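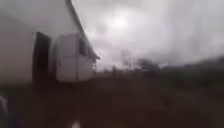
August 2023
by Nabila Osman

I have been meaning to write this down all evening, and now it's late and the tea's gone cold, so forgive me if I ramble. We are on the road to Lurnport at last! Teófilo wanted to leave before breakfast and I wanted to wash the cups first, and you can guess how that went (the cups are clean).

It was a gray sort of day, great heaps of cloud all the way, with a pale bright spot where the sun kept trying. I love that kind of sky, though Teófilo says it makes him sleepy, so I did most of the talking and read him the signs. We stopped at Skaklow for bread and those soft little cheeses, and I ate two of them standing up in the parking lot, like a child.

Big white things on the road still make me hold my breath when we're close beside them. I thought of my mother, who used to hum whenever she was nervous in the car, and then I noticed I was humming too.

Tomorrow there are 82 miles left. I must remember to call the campground and to find the blue blanket, which I packed so carefully in April that I have no idea where it is. Teófilo is already snoring. Goodnight, dear diary, more from the coast.

9 comments · 2 shares

Recent entries
The cheese at Skaklow, a first visit
Packing in April, and what I forgot
Rain at Nastedum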